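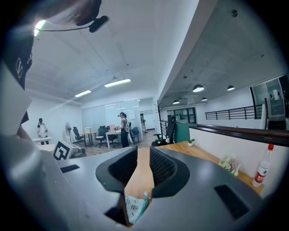 ## 3. Préparer les tables avant d'emballer quoi que ce soit

Bon, si vous avez sauté les deux premiers chapitres (je ne juge pas, je fais pareil avec toutes les notices), sachez juste que les fournitures arrivent de chez Boros et que les colis finis repartent par Sketport. Entre les deux, il y a nous, un plateau de bureaux, quelques tables et beaucoup de petits sachets.

J'ai écrit cette partie en mai 2021, quand Magdolna Hajdu m'a demandé comment je m'installais et que je me suis rendu compte que je n'avais jamais rien noté. Elle a relu, elle a râlé sur l'étape 4, j'ai corrigé.

### 3.1 Choisir sa place

1. Prenez une table par personne. Une petite table blanche suffit largement pour le tri des sachets ; gardez les plus grandes pour les boîtes.
2. Placez-vous de façon à avoir une lampe suspendue au-dessus de vous, ou au moins un peu devant. Les tubes fluorescents éclairent bien l'ensemble, mais pour lire une référence imprimée en tout petit sur du plastique brillant, moi j'ai besoin de plus !
3. Reculez la chaise. Je sais, tout le monde veut s'asseoir tout de suite, et moi la première. Mais on emballe mieux debout, avec les deux mains libres, et on s'assoit pour les étiquettes.
4. Posez le sac à dos par terre, contre un pied de table, ou gardez-le sur le dos si vous ne faites que passer. Jamais sur le plan de travail. (Voilà, Magdolna, c'est écrit.)

> **Note.** Un fauteuil à roulettes laissé dans le passage, c'est le tibia du suivant. Rentrez-le sous la table quand vous vous levez, même pour deux minutes.

### 3.2 Le ventilateur

En été, on ne tient pas sans lui. En décembre, il dort dans le placard et on n'en parle plus.

1. Installez le ventilateur sur pied entre deux tables, jamais au bout d'une table où quelqu'un trie.
2. Faites passer le câble le long du mur autant que possible.
3. Démarrez sur la vitesse la plus basse et attendez un peu avant de monter.

**Attention :** les petits sachets vides s'envolent. J'en ai retrouvé derrière le radiateur, dans une poche de manteau et une fois dans mon thé. Si vous travaillez avec des sachets vides, tournez la tête du ventilateur vers l'allée.

### 3.3 Sortir les sachets

Les sachets Tristell sont livrés par cartons de 200. C'est beaucoup pour une seule table, donc on coupe en deux :

1. Ouvrez le carton par le dessus, sans lame si possible. Le ruban se décolle très bien à la main quand on tire doucement.
2. Sortez-en 100 et refermez les rabats sur le reste.
3. Étalez-les à plat, face imprimée vers vous, en laissant une bande de table libre devant, de la largeur d'une main.
4. Vérifiez les bords. Un bord plissé ou qui bâille, on met de côté, on ne discute pas.
5. Regardez aussi dans les fentes et les joints du meuble. Un sachet plat se coince n'importe où, et on le cherche ensuite pendant une demi-heure en accusant le collègue.

> **Note.** Ne pliez pas les sachets pour gagner de la place. L'impression marque au pli et Boros ne les reprend pas.

### 3.4 Poser les boîtes

Une seule boîte ouverte par table. J'insiste, parce que j'ai longtemps cru que j'étais capable d'en gérer trois, et j'ai fini par envoyer des élastiques à quelqu'un qui attendait des étiquettes.

1. Posez la boîte au milieu du plateau, le grand côté face à vous.
2. Mettez les sachets contrôlés à gauche si vous êtes droitier, à droite si vous êtes gaucher.
3. Remplissez couche par couche, sans tasser.
4. Glissez le bon Beltness sur le dessus, lisible sans rien soulever.
5. Fermez, puis secouez très légèrement. Si ça bouge beaucoup, rouvrez et calez avec du papier.

**Attention :** n'empilez pas plus de 2 boîtes sur une petite table. Elles sont légères, ces tables, et il suffit de s'appuyer d'un côté pour que tout parte de l'autre.

### 3.5 Avant de partir

- Rabats fermés sur le carton entamé, avec le nombre restant écrit au crayon.
- Chaises rentrées.
- Ventilateur arrêté et débranché.
- Sachets défectueux dans une enveloppe, avec la date.

Pour les étiquettes de Sketport, passez au chapitre 4 et préparez un feutre qui marche, pas celui du pot.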